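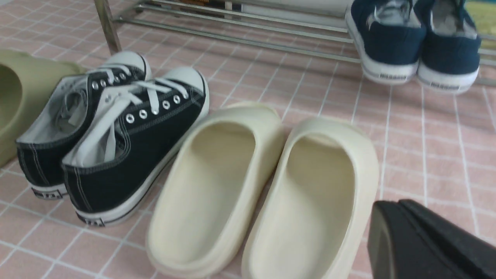

I've been teaching a small arm to put shoes away, working from demonstrations, and I've hit a result I can't explain. The policy is plain behavior cloning with an action chunking head, fed only by the wrist camera. I recorded 700 demos by hand across 3 homes over a couple of months, finishing in May. It does beautifully on sneakers! A pair like the black ones with the white toe caps, laces untied and one shoe overlapping the other, gets picked up and set on the rack one after the other, and I still grin every time. Then it comes to molded slides like the cream pair and it falls apart. It hovers, dips toward the strap, backs off, dips again. Over 30 test episodes with slides it finished 11, and on canvas sneakers it finished 27 out of 30 in the same rooms with the same rack.

Slides aren't rare in my data either. I went back through and 56 of the demos have nothing but slides in them, and plenty more have a mixed floor. I tried training longer (no change) and giving the slide demos extra weight (sneakers got a little worse, slides stayed put). Before I go and record another pile of them, has anybody seen this split between shoe types? Is it the camera, the data, or the method? I'm using the Clelska training code with nearly all the default settings, if that matters.

Trinidad Lagos

Breadcrumb: Skisgate Help > Learning from Demonstration > Grasping > Wrist camera policy fails on slides

Zerrin Çınar

What a fun problem, and thank you for giving the actual episode counts! I had almost the same thing with mixing bowls and mugs, so here is what I'd look at first.

Hover, dip, back off, dip again is what I'd expect when your demos disagree with each other. Think about how a person grabs a sneaker with a two-finger gripper. You pinch the back of the collar, or maybe one side of it, and after a few dozen shoes you've settled into a habit. A slide with a wide one-piece upper gives you at least three decent choices: one finger under the strap and one on top, pinch the side of the sole, or come in from the open heel end and grab the footbed edge. I bet you did all three, depending on which way the slide was lying. If your head regresses to a single answer, it can land somewhere between two good grasps, and between two good grasps there is often just air or the top of the strap.

You can check this without recording anything new. Take your 56 slide-only demos and pull out the gripper pose at the moment the fingers close. Express it relative to the shoe (I clicked the toe and heel by hand on one still per demo, which took me an evening and a lot of tea) and plot it. If you see one blob, I'm wrong and you should look elsewhere. If you see two or three blobs, do this:

Pick the biggest blob. Train on slides from that blob only, plus all your sneaker demos. Leave everything else alone, including the seed. Run your 30 episodes again.

With my bowls I threw out close to half the demos and the success rate went up, which felt so wrong that I ran it twice. It held. If you'd like to keep all the data, the other road is a head that can represent several answers, such as a diffusion head or a discrete one. Those are lovely, but they take longer to tune, and I'd want the plot first either way.

One more thing on the numbers. 11 against 27 is a big gap and I'd believe it. When you start comparing fixes with each other, though, 30 episodes will only show you the large effects. Going from 11 to 14 tells you very little. Lay out the shoes in fixed starting positions (I tape little corners on the floor) and use the same layouts for every version of the policy, so you're comparing like with like.

Recep Erdem

its the camera. wrist cam gets too close to the slide and all it sees is one smooth color, no edges, no laces, nothing to lock onto. sneakers have eyelets and stitching. add a second camera up high and your problem goes away, mine did with the Tokgöz mount

Rutilio Tovar

I think Zerrin has the likely cause, but Recep's idea is easy to test too, so I'd do both before buying anything.

Save the wrist view from the last second before each failed dip and look at them all side by side. If the slide fills most of the view and you yourself can't say where the strap starts, the camera is at least part of it. A cheap test is to put a few strips of patterned tape on one pair of slides and run them against the same pair with no tape. Remember that the policy never saw tape in training, so if the taped pair does worse you haven't learned much. If it does better, texture matters.

Also look at how your own gripper sits in the view. On ours the fingertip was a big dark shape in one corner, and it covered the shoe exactly when the shoe was on that side. Our failures leaned heavily toward shoes on that side, and we only noticed after sorting them left and right. Tilting the camera a little fixed more than a month of training changes had – pretty humbling!

Last, your default settings. The version of Clelska I used cropped images at random during training, and the crop was big enough to lose the lower edge, where a nearby shoe sits. Check yours. The write-up we did for the Misham project has the left and right table in the back if you want a format to copy.

Trinidad Lagos

Zerrin, I made the plot and there are two very clear blobs, strap and sole edge! Sole edge is the larger one, so I'm training on that tonight with the sneakers left alone. Rutilio, the crop is on by default in my copy as well. I'm leaving it on for this run so I only change one thing, and I'll turn it off in the next one. I'll post both sets of 30 with the same starting layouts once they're in.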